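Sturham Island Dive Trips: Questions I Get All the Time

I run small dive trips out to Sturham Island from the Skomau harbor. People email me the same things every season, so I finally put the answers in one place. If yours isn't covered, write me (I do answer, just slowly when the weather is good!).

Do I need a permit to dive at Sturham?

For diving, no. For anchoring inside the Moschos cove, yes. If you come on my boat I take care of that and you never have to think about it. If you're bringing your own boat, you apply through the Clerkico booking site, and you want to do it early, like February early, for a summer spot. The form asks for your hull number twice. Fill it in both times or it bounces back.

Can we go ashore?

Only on the east beach, and only below the tide line. The rest of the island is nesting ground and it's closed year-round. I know the bluff looks like a great lunch spot from the water. Eat on the boat, my sandwiches are pretty good.

How deep are the dives?

Most of what we do is between the surface and 60 feet. The outer wall drops to 108 feet before you hit sand, and I only take people down there if they have deep training and we've done at least one easy dive together first. Please don't be offended if I say no. I've said no to instructors.

How many people are on the boat?

I take 4 divers, plus me and a deckhand. I used to take more and I didn't like it. Everybody was tripping over everybody else's fins and the ride home was miserable.

What does it cost?

A day trip is $145 per person, and that covers tanks, weights, lunch and the anchoring fee. If you want the whole boat for a private two-day trip it's $986, split however your group wants to split it. Tips go to the deckhand, who works harder than I do.

What time do we leave?

Lines off at 6:30 a.m. Please be at the dock by 6:00 with your gear already put together as much as you can. The wind usually picks up after lunch, and an early start gets us two calm dives and sometimes three.

How cold is the water?

Cold! Even in late summer I wear a 7 mm suit with a hood. In spring I go to a drysuit and I'm a lot happier. If you only own a 3 mm, rent something thicker from the shop by the fuel dock before you come out. You can sit through one dive shivering, but you won't want to do the second.

How should I clean my gear afterward?

Fresh water, and lots of it. I soak regulators (dust cap on, please) and then go over fins, boots and buckles with an ordinary kitchen sponge. The scrubby side is fine on rubber and plain metal, but keep it well away from mask lenses and dive computer screens. I learned that one on my favorite mask and I'm still a little sad about it.

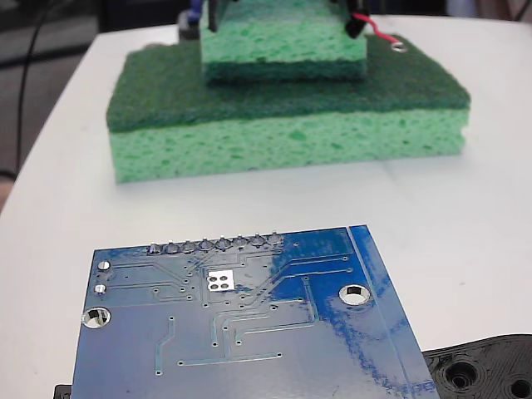 Green kitchen sponge, scrub pad side up, with a blue circuit board in front.

Hang everything in the shade to dry. Neoprene left out in full sun gets stiff and starts to crack along the seams, and suits aren't cheap.

Can I spearfish?

On the west side, outside the marker buoys, if you have a state license on you. Inside the cove it's no-take, and that includes shells, so leave those where they are. I bring a cooler with ice if I know someone plans to fish, so tell me when you book.

What will we see?

Kelp, for sure, and usually garibaldi, sheephead and a bunch of curious young sea lions. I've had days with bat rays stacked up on the sand and days when the most exciting thing was a very grumpy lobster. I can't promise anything and I get nervous around captains who do.

What if the weather is bad?

I make the call the evening before, by 8 p.m., and text everybody. If I cancel, you pick a new date or get all your money back. If you cancel, I need three days' notice to give a refund, although I'll usually try to fill your spot from the waiting list first.

I get seasick. Should I skip it?

Not necessarily! The crossing is the rough part and it's smoother once we're tucked in behind the island. Take something the night before and again in the morning, eat a plain breakfast, and sit toward the back where there's less bouncing. And if you do get sick, lean over the downwind side.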